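Five-fingered hands or a plain two-jaw gripper for thin bags?

Sumaiya Fakir
Hello all, I've been comparing hands on our two-armed robot since June, mostly on light plastic bags.

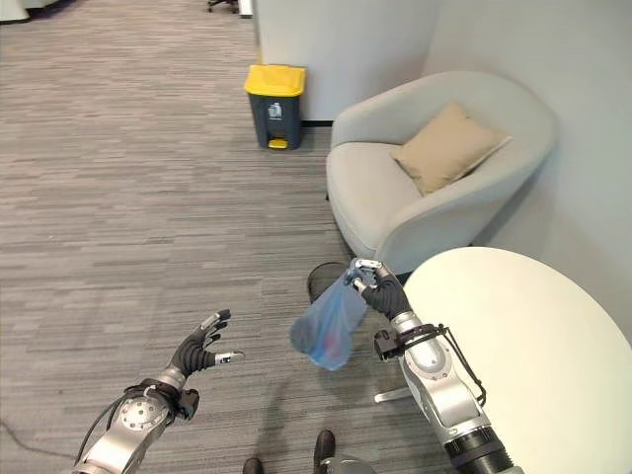
The gloved hands are lovely on cups, but over 200 tries with bags I dropped roughly 30, and I do wonder if the old two-jaw gripper would be kinder to my nerves! Has anyone tried both?

Vanell
Oh, I went round in circles on this one too. I kept the fingers, slowed the closing right down and pinched with thumb and first finger only (so much happier). Do try that before you swap anything over.

karunaratne
two jaw. rubber pads. done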